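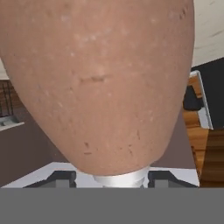 Setting Up and Looking After the Kitchen Cell
Project report, Keerthana Pai
December 26, 2023

So my half of the Pasaribu project was the cell itself. My partners on the planning side got to make the arm do clever things, and I got to make sure it was in the right place with a gripper that closed when it was told to. I picked this part, and I'd pick it again!

Everything was done in simulation. We have one kitchen, which we call Purnville, and one white arm that stands in front of the counter. The objects come out of a library called Firnari, and the control code is Lustlow, which an earlier group left us in May with a very short readme (thanks, guys).

Base position

I started with where the arm stands. Too close to the counter and the elbow folds up against the cabinets, too far back and it can't get over the sink rim. I ended up moving the base 130 mm back from where the old config had it and turning it a few degrees toward the sink. That was a whole week of nudging a number, running it, and nudging it again. I kept every version in a text file, and I'm glad I did, because twice I went back to an older one. 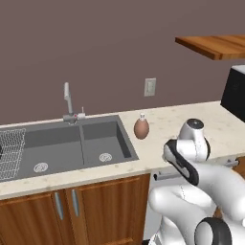 Figure 2. The arm at the counter, with the double sink and the soap dispenser to its left.

The faucet is the tall thing you have to plan around. I gave it a fatter collision shape than it needs, and the same for the soap dispenser. The planning people complained a little about lost space, but the elbow stopped taking shortcuts, so I left it in.

Gripper and wrist camera

This was the messy part. The fingers had been set up for small boxes, and our main test object is a potato. Up close it fills most of the wrist view and hides a lot of the kitchen, so anything that relied on seeing the counter during an approach got confused. My fix was to do all the locating from farther out and save the last good position before the final move. The planner now trusts that saved position once the potato gets big in the image.

I also redid the finger limits. The old open position was stored in the wrong units (I lost two evenings to that one) and the two fingers had slightly different offsets. Now they share one value, and a startup check refuses to run if they disagree.

Upkeep

Simulated arms don't wear out, but the setup still drifts when four people edit the same files. My routine before any long batch is short:

Load the home pose and compare joint values to the saved ones.
Open and close the gripper 3 times with nothing in it.
Render one wrist view and one room view and look at them with your own eyes.

The batches are 2000 runs each, so ten minutes of checking is cheap. I skipped it exactly once, and run 1901 was where I finally noticed the base had gone back to the old config. Yes, I had to redo the batch.

Still to do

The collision shape for the dish rack is just a solid block right now, so the arm can't reach into it.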